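Search stories, authors... Go

The Green Cloth
By Beryl Tindall | December
16 comments | 128 shares 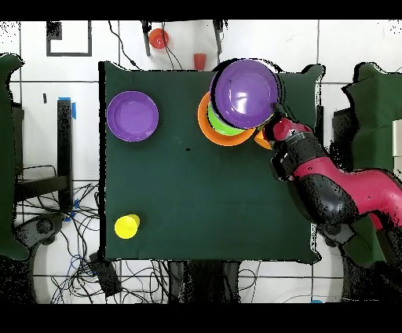

Purple plates, the green bowl and a yellow cup on the green cloth.

My aunt Saimi had one rule about the picnic dishes, and it was that the purple plates were hers. You could eat off the orange one, you could have your soup in the lime green bowl, but if you reached for purple she'd give you a look that could curdle milk from across the yard.

So of course when she moved to Holano and left me the whole set, the first thing I did was make toast and put it on a purple plate! I felt like a bank robber. I ate it standing up, at six in the morning, with the green cloth spread on the table and the cups all over the place (I never did learn to stack things the way she did, biggest at the bottom, no arguing).

Then the phone rang.

"You're using them," said Saimi.

"Using what?"

"I can hear it. You're chewing fancy."

I put the toast down. I moved it to the orange plate, very quietly, and I swear I didn't let anything clink.

"Better," she said, and asked me what the weather was doing.

We talked until my coffee went cold. She wanted to know if the cloth still had the jam stain, and I told her no, and she sounded a little sorry about it.

36 readers liked this story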